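Imprimir | Enviar por e-mail

Galeria — Software de controlo e percepção para preensão

Laboratório de Manipulação, Instituto Skirnwood, polo de Turordale

A presente galeria documenta o trabalho do grupo de software do Laboratório de Manipulação no âmbito do projeto Gukham, dedicado à recolha de demonstrações manuais e à sua conversão em trajetórias executáveis por braço robótico. O projeto é coordenado por Ona Toom e decorre em colaboração com a Fundação Žukauskas, que assegura o financiamento das bolsas e do equipamento de cálculo.

O grupo ocupa-se de quatro componentes: a sincronização dos fluxos de vídeo com a abertura das garras, a estimativa da pose da ferramenta, a segmentação dos episódios e o planeamento do movimento. O código é mantido num repositório único, com revisão obrigatória por um segundo elemento do grupo antes de qualquer integração no ramo principal.

Sincronização e registo

O módulo de registo, da autoria de Rasmus Mets, associa a cada imagem uma marca temporal e o valor de abertura dos dedos. A versão em uso desde setembro abandonou a interpolação linear entre leituras, que introduzia um atraso sistemático no instante de contacto, e passou a guardar as leituras originais a par das interpoladas. Os episódios anteriores foram reprocessados e conservam o identificador inicial, acrescido de um sufixo de versão.

O conjunto atual reúne 205 episódios de preensão de objetos retangulares, dos quais 202 passaram na validação automática. Os três restantes apresentavam interrupções no fluxo de vídeo e foram retirados do treino, embora permaneçam em arquivo para ensaio do próprio validador.

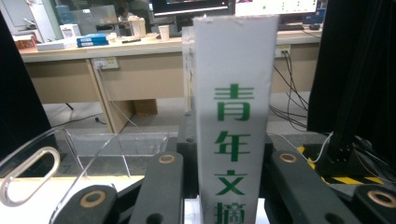 A estimativa da pose assenta na correspondência de pontos característicos entre imagens sucessivas. As superfícies brancas e lisas oferecem poucos pontos utilizáveis, e os materiais transparentes produzem reflexos que o algoritmo tende a tomar por geometria fixa. Raimonds Butkienė desenvolveu uma máscara que exclui da correspondência a região ocupada pelos dedos e pelo objeto seguro, de modo que a localização dependa apenas do ambiente envolvente. A máscara é calculada a partir do modelo geométrico da garra e ajustada em cada imagem ao valor de abertura registado.

O método tem uma limitação conhecida: quando o objeto ocupa a maior parte do campo visual, a região sobrante pode ser insuficiente. Nesses casos, o programa assinala o intervalo como incerto e recorre às leituras inerciais até recuperar a correspondência. Os intervalos incertos são contabilizados por episódio e constam do relatório que acompanha cada lote.

Segmentação e planeamento

A divisão dos episódios em aproximação, fecho, transporte e largada é feita por um classificador treinado com 125 sequências anotadas manualmente. Ona Bite coordenou a anotação e redigiu o respetivo guia, que fixa o início do fecho na primeira variação sustentada da abertura — critério que reduziu as divergências entre anotadores.

O planeador, a cargo de Ott Mägi, recebe os segmentos e verifica se a trajetória respeita os limites articulares e as zonas interditas da célula. As trajetórias rejeitadas são devolvidas com indicação do primeiro ponto inválido. A verificação completa de um lote corre durante a noite, com início às 22h00, e o relatório fica disponível na página interna do grupo.

Ferramentas de apoio

O visualizador de episódios permite percorrer o vídeo a par das curvas de abertura e de velocidade. Inclui 56 testes de regressão, executados a cada alteração do formato de dados. Os pedidos de acesso ao visualizador e à documentação devem ser dirigidos ao secretariado do Laboratório de Manipulação, em Turordale, com indicação da unidade de origem e da finalidade da consulta.

Imprimir esta página | Enviar por e-mail a um colega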